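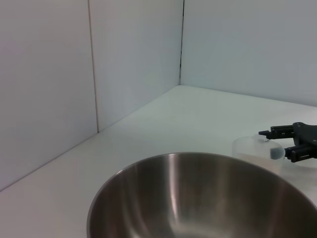

Figura 1. Bol grande de acero inoxidable y vaso pequeño de plástico transparente sobre la mesa blanca.

Orden y limpieza de un puesto de mezcla en la cocina Hollmann

Trabajo de proyecto, grupo 4
Escuela Técnica Erside, módulo de Organización de espacios de trabajo
Tutor: Arne Gerlach

1. Introducción

El proyecto trata de un puesto de trabajo pequeño dentro de la cocina Hollmann, que es la cocina de prácticas de la escuela. En ese puesto se mezclan masas y rellenos fríos. No tiene fuegos ni horno cerca. Lo usan grupos distintos a lo largo de la jornada y cada grupo lo deja de una manera diferente.

El encargo inicial era redactar unas normas de uso. Después de la primera visita decidimos ampliar el trabajo y estudiar también los recipientes, la mesa y las superficies verticales del puesto, porque varias de las quejas que recogimos no tenían relación con el comportamiento de los usuarios. Se referían al sitio donde se guardan las cosas y a zonas que se limpian con dificultad.

El trabajo de campo se hizo entre enero y marzo.

2. Objetivos

El objetivo general es proponer una disposición del puesto que permita trabajar y limpiar sin tener que mover los mismos objetos varias veces.

Como objetivos específicos se fijaron los siguientes:

- Anotar qué recipientes se usan en la mesa y dónde quedan al terminar.
- Comparar el manejo del bol de acero con el de los vasos de plástico.
- Localizar las juntas y rincones del puesto donde la limpieza habitual no llega.
- Redactar una hoja de cierre que quepa en una página.

No forma parte del proyecto el control microbiológico. Se comentó con el tutor al principio y se descartó por falta de medios.

3. Método

Se prepararon hojas de registro con los mismos campos: hora, objeto, lugar donde estaba, lugar al que se llevó y observaciones. Las rellenaron los miembros del grupo por turnos, de pie junto al puesto, sin intervenir en las prácticas. En total se reunieron 312 anotaciones válidas. Las hojas con la hora ilegible se apartaron y no se han tenido en cuenta.

Además se midieron los recipientes con la balanza de la cocina y una jarra graduada. El bol grande pesa 1.016 gramos vacío y admite casi 3.000 mililitros si se deja libre la parte alta para poder remover. Los vasos se midieron solo en altura y diámetro, y esos datos se encuentran en el anexo de fichas.

También se habló con los encargados de cada turno. Las conversaciones fueron cortas y no se grabaron; se tomaron notas a mano. Las preguntas eran abiertas y se pedía sobre todo que explicaran qué era lo último que hacían antes de marcharse.

4. El bol y el vaso

El bol de acero inoxidable es el objeto que más sitio ocupa en la mesa. Tiene la boca ancha y la pared curva, lo que facilita recoger la mezcla con una espátula. El interior cepillado refleja la luz en franjas y por eso cuesta ver desde un solo ángulo si ha quedado una película de grasa. Durante el proyecto adoptamos la costumbre de girarlo un poco después de secarlo y mirar la pared desde los dos lados.

El borde es fino. Quienes trabajan con masas pesadas se quejaron de que se clava en la mano al sujetarlo por ahí, y la mayoría acaba abrazando el bol contra el cuerpo. Es una postura mala para la espalda y además mancha el delantal. Probamos a poner debajo un paño húmedo doblado y el bol dejó de desplazarse, de modo que se puede sujetar con menos fuerza. Esta medida se incluyó en la propuesta.

El vaso de plástico transparente se usa para añadir cantidades pequeñas. Por su tamaño suele acabar pegado al bol y, si este está delante, el borde de acero tapa la parte baja del vaso, como se aprecia en la figura 1. Sobre el tablero blanco el plástico casi incoloro se distingue poco. En las anotaciones aparecen vasos volcados al apartar el bol, casi siempre por la misma causa: la persona no había visto que el vaso estaba detrás.

Se valoraron dos soluciones. La primera era cambiar los vasos por otros de color. Los encargados no la aceptaron, ya que necesitan ver el contenido desde fuera. La segunda consistía en asignar al vaso un lugar fijo en la mesa, separado del bol, marcado con una cinta lavable. Fue la que se probó. El primer tipo de cinta se levantó por las esquinas y hubo que sustituirlo por otro más ancho.

Para guardar los recipientes se usa la estantería Droltlow que está fuera del puesto, a unos pasos. Los boles se apilan boca abajo en la balda inferior. Los vasos iban en la superior, mezclados con tapas que no les corresponden. Se separaron las tapas en una caja aparte y se dejó la caja sin rotular durante la primera parte de la prueba, lo cual fue un error, porque al cabo de poco tiempo contenía también coladores y varillas.

5. La mesa

El tablero es blanco y liso. Se limpia bien con agua caliente y una dosis baja de detergente Plident, que es el que suministra la escuela. Con dosis más altas queda un velo que se nota al tacto y obliga a repetir el aclarado. En las hojas de registro el doble aclarado figura como una de las tareas que más retrasan el cierre. La dosis no estaba escrita en ninguna parte y cada grupo la calculaba a ojo.

Otro problema de la mesa es el orden de las operaciones. Muchos usuarios limpiaban el tablero con el bol todavía encima, lo levantaban para pasar el paño por debajo y lo volvían a dejar en el mismo punto, aún sin fregar. Parece un detalle menor, pero significa que la zona de apoyo del bol se ensucia otra vez nada más limpiarla. En la propuesta se retiran primero los recipientes y después se limpia el tablero desde el fondo hacia delante.

6. Superficies verticales y juntas

Las superficies grises reciben menos atención que la mesa. En las hojas de cierre antiguas ni siquiera aparecían. Son lisas, sin dibujo, y la suciedad se confunde fácilmente con los cambios de tono que produce la luz. Para comprobar si una mancha es real hay que pasar el dedo o cambiar de posición.

Lo que más nos interesaba eran los encuentros entre planos. Un gris frío queda junto a otro más claro y algo más cálido, y entre ambos corre una línea oscura vertical y estrecha. La línea no tiene un ancho del todo regular y en algunos puntos se ve más oscura o interrumpida. A partir del aspecto no se puede saber si esos puntos son suciedad, sombra o desgaste, y preferimos no clasificarlos sin una comprobación manual.

El paño plano pasa por encima de una junta así sin entrar en ella. Se comparó con un cepillo estrecho de cerda blanda, moviéndolo de arriba abajo y recogiendo el agua con papel. El cepillo llega mejor, aunque si se moja demasiado el agua se queda dentro y después escurre. La recomendación del grupo es humedecerlo, sacudirlo sobre el fregadero y trabajar por tramos cortos.

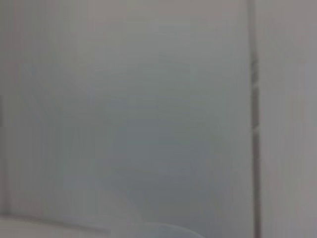
7. Propuesta de cierre del puesto

La hoja de cierre quedó redactada así, después de varias correcciones del tutor:

- Vaciar el bol y el vaso y llevarlos al fregadero.
- Fregar, aclarar y secar. Girar el bol y revisar la pared interior.
- Guardar los boles boca abajo en la balda inferior de la estantería.
- Guardar los vasos en la balda superior y las tapas en su caja.
- Limpiar el tablero desde el fondo hacia delante con la dosis indicada en el envase.
- Pasar el paño por las superficies verticales grises.
- Repasar las juntas con el cepillo estrecho en el último turno.
- Dejar el paño del bol tendido y anotar la hora de salida.

La versión anterior incluía una casilla de firma para cada punto. Se eliminó porque los usuarios firmaban toda la columna seguida al marcharse y el dato no servía.

8. Resultados de la prueba

La hoja se probó en marzo con los grupos de mañana y de tarde. Los turnos de mañana la siguieron casi entera. En los de tarde se saltaban las juntas con frecuencia, y el motivo que dieron fue que el cepillo estaba guardado lejos. Se colgó junto al fregadero y a partir de entonces el punto se cumplió más.

La posición fija del vaso funcionó bien mientras trabajaba una sola persona en la mesa. Con dos personas la marca molestaba a quien se ponía a la derecha, así que se movió hacia el fondo. No hemos podido comprobar si esa nueva posición es cómoda para los zurdos.

El paño húmedo bajo el bol fue la medida mejor recibida. Algunos grupos ya la usan en otras mesas de la cocina.

9. Limitaciones y trabajo pendiente

El registro lo hicimos nosotros y los usuarios lo sabían, lo que pudo influir en cómo dejaban el puesto. Tampoco coincidieron las mismas recetas en todos los turnos, y una masa pegajosa ensucia mucho más que un relleno.

Queda pendiente revisar las juntas en un periodo más largo y preguntar al servicio de mantenimiento si conviene sellarlas. Arne Gerlach propuso además repetir las mediciones de los vasos con agua, pues las de altura y diámetro no permiten compararlos con las cantidades de las recetas. Las fichas corregidas se entregarán junto con el anexo.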